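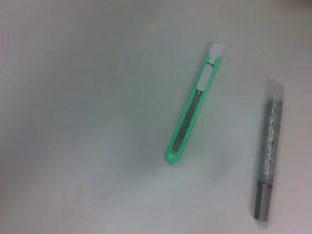 Green knife, silver glitter marker, white tabletop.

Handmade Cards: Your Questions
Last updated 1/7/18

I get a lot of the same emails about my cards, so I finally sat down and typed up my answers. If yours isn't covered, write to me and I'll add it!

Do you sell your cards?
A few, yes. Mustora, the gift shop near my house, keeps a small rack of them by the register. I don't mail single cards anymore (I tried it one December and spent more time in line at the post office than making anything).

What paper should a beginner buy?
Plain heavy cardstock in white or cream. Please don't start with the fancy stuff! I bought a huge pad of handmade paper my first year and was too scared to cut it, so it sat in a drawer until it went yellow.

My folds come out fuzzy. What am I doing wrong?
Probably folding against the grain. Bend the sheet gently one way, then the other, and fold along whichever direction gives less of a fight. Score it first with a bone folder or the back of a butter knife. I used a butter knife for two years and my cards looked fine.

Which glue do you use?
Double-sided tape for anything flat and a dab of white glue for ribbon or buttons. Glue sticks let go on me after a few months, and my friend Veerle Jacobs still teases me about the birthday card that arrived at her house in pieces.

How do I stop glitter ink from smearing?
Leave it alone! I know, it's hard. I do all my glitter lettering last and go make supper. Lefties, try turning the card sideways and working top to bottom. Nermin Polat wrote in with that one and I've had lots of thank-yous for it.

Can kids do this?
Sure. Mine started with stickers and blunt scissors, and I still do all the blade work myself.

What size envelopes do you buy?
I make the card to fit the envelope, never the other way around. Buy your envelopes first, then trim the folded card a hair smaller on each side.

Do you teach classes?
Small ones, in my dining room, three people at a time. The next one is full but I keep a waiting list, so send me your name and whether you're okay with cats.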